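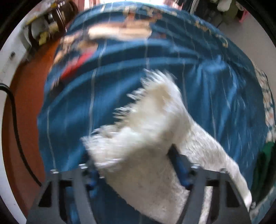

White shaggy piece between the fingers, striped blue comforter underneath. Plenty of blur on this one.

Re: [soft-handling] dropping blurry clips before training?
2019-09-21

Hi all,

Sorry for the slow answer, I wanted to finish the last training run before I opened my mouth. Quoting the bits I can speak to:

> We've been throwing out every demo clip where the cloth is smeared
> for more than a few frames. It costs us a lot of data and I'm starting
> to wonder if it's worth it. Has anyone on the list compared the two?
> Also, do you record on a plain table or on whatever is lying around?
> Ours is all plain table and the policy falls apart on a made bed.

Yes, we compared them, and I was wrong about which way it would go! I had always been on the side of filtering. It just feels right, you look at a frame where the fabric is a white smudge and think, what could a network possibly learn from this?

So, the setup. We have 2310 hand-held demos from August, all of them pick up, shake out a bit, put down. Same wrist camera as everyone else here (fisheye, so straight stripes come out as big curves, and no, we don't undistort). The Broton set is the full lot. The Wotbridge set is the same lot with the blurry clips taken out by a sharpness score on the middle of the image. Same network, same number of training steps, 3 seeds each, and then 60 test grasps per seed on cloth the policy hadn't seen.

The full set did better on all 3 seeds. Not by miles, but it was never close enough to make me nervous. Where it really pulled ahead was the long-haired stuff, fluffy towels and rug pieces and so on. My guess (only a guess!) is that our sharpness score was really a "fast hands and shaggy fabric" detector. Loose fibers never look crisp when they're moving, so we were tossing out exactly the clips where the material is hard. On flat cotton the two sets came out pretty much even.

The one kind of clip I'd still drop is where the fingers themselves are smeared. In the frame at the top the cloth is a mess but you can still make out the blue pads and the triangle cutouts, and that seems to be plenty for the pose tracking. When the fingers go too, our tracking drifts and the actions you get out are junk. We lost 20 clips that way, which I can live with.

> Did you change anything about the frame rate or exposure?

Nope. Shorter exposure indoors gave us noise that looked worse to me than the blur did, so I put it back. Somebody with better lights might see it differently.

On the plain table question: we quit doing that a while ago. White on white was easy to record and useless later. Busy bedding is much better, with stripes and prints and folds, and clutter along the sides if there is any. Our Majumder split is all plain table and it does fine on plain tables, and that's about all I can say for it. I haven't tried mixing the two in different amounts, so if you have the time for that please do and post it.

The filter script is in the Osico folder if you want to rerun it on your own clips. Fair warning, the threshold is hard-coded near the top and the comments are mostly me arguing with myself. Change the crop before you run it or you'll be scoring the dark corners.

One thing I'd like to hear back on: are you scoring whole frames or just the patch between the fingers?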